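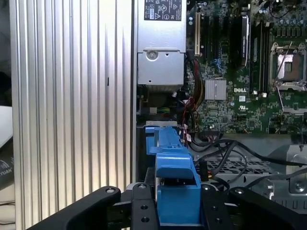
March, Warville bench, afternoon block. Second round of teardown examples for the Parden set, wrist view only. 54 attempts logged, 18 thrown out before upload, mostly for starting with the arm already moving. The case today is the Dell desktop, open, CPU socket empty. The blue plastic part is the one we keep asking for, and it sits between the fingers with the top pointing up toward the middle of the frame, so the label for these is "blue part held" and no finer than that.

Changes from last time: start pose moved back a little, pause before closing the fingers, pause again before lifting. Please keep both pauses. The Govora script splits on them and it made a mess of the ones where I hurried.

Black cables are still the weak spot. Want 22 more with them pushed to different places before the next training run.

Running total is 3186. Backed up to the Rizvi drive at 4:40, checksums ok. Left finger screw to be checked before the morning block.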